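Chapter 5
Sorting, Loading and the Dark Wash
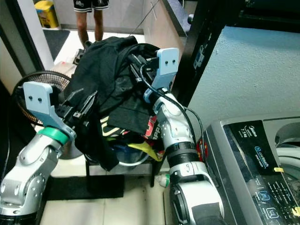
Fig. 5.1 Dark load over the basket, top-loader at right. Note the colours showing under the black.

Before you start

You will need: a basket with a firm rim, a measuring scoop, the care label chart from the back of the book, one load of your own washing. Dark if you can manage it. Bring it to class in whatever state it's in, don't presort.

By the end of the chapter you should be able to
- sort a mixed pile into loads without tipping it all over the floor
- read a capacity rating and know what it means for the drum
- weigh a load with a kitchen or luggage scale
- dose detergent for a part load
- pick the right cycle for darks

Chapter 4 was fibres. This one is what you do with them once they're dirty. Shorter chapter, more practical work, so read it before the session and not during.

5.1 What's in the pile

Most people call a load by whatever is on top. Black on top, so it's a dark load. Look again at Fig. 5.1. Mostly black, yes, but there's a garment with red and white lettering in there, a yellow strap hanging low on the right, bits of blue and green. Would you wash it all together? Depends. Cold wash, old clothes that have been through plenty of times, probably fine. Something new with a bright red print, or anything white in the lettering you want to stay white, pull it out and do a colour test first (see 5.4).

Straps are a separate problem. They wrap. A long strap goes round a sleeve, the sleeve goes round a trouser leg, and the whole load comes out as a rope. Tie straps loosely or put them in a mesh bag. Bra hooks done up. Zips closed. Pockets checked, every pocket, tissues especially, you will be picking lint off black cotton for a week otherwise.

Lift and shake. Take the pile up in both hands, over the basket, let the loose stuff drop. Socks fall out, so do coins. Anything balled up gets opened out flat before it goes near the drum.

5.2 Capacity

The machine in Fig. 5.1 is marked 7.5 kg. That figure is dry weight, clothes before any water goes in. It is also a maximum and the maximum is usually given for cottons, check the manual for the other cycles becuase they are often a good deal lower.

Weigh a few things to get your eye in. Benedikt Böttcher's class at Fisville did this in January with a luggage scale and found the big surprise was denim. Their pair of men's jeans came in over 500 g. A cotton t-shirt, 102 g for the smallest one they had. So a pile of jeans that looks small can be most of a load, and a pile of shirts that looks enormous is not.

Rule of thumb for a top-loader: drop clothes in loosely round the drum, dont press down, leave room at the top. If you have to push, it's two loads.

5.3 Dosing (short version, full table p. 16)

Part load, part dose. Too much detergent on darks leaves pale streaks, worst on black. Liquid is easier than powder in cold water. Fabric softener optional, never on towels or sports gear.

Turn dark things inside out. Cold water, gentle or normal cycle, shorter spin if creasing bothers you. Dry in the shade, Australian sun will take the black out of a t-shirt in one summer.

Activity 5A

Work in pairs. Weigh the empty basket, then the basket with your load in it. Subtract. Write down the dry weight and compare it with the rating on the machine you use at home. Then sort the load into darks, colours and lights and weigh each. Keep the figures, you need them agian for 5.6.

Key words: dry weight, colourfast, dose, part load, spin speed, care label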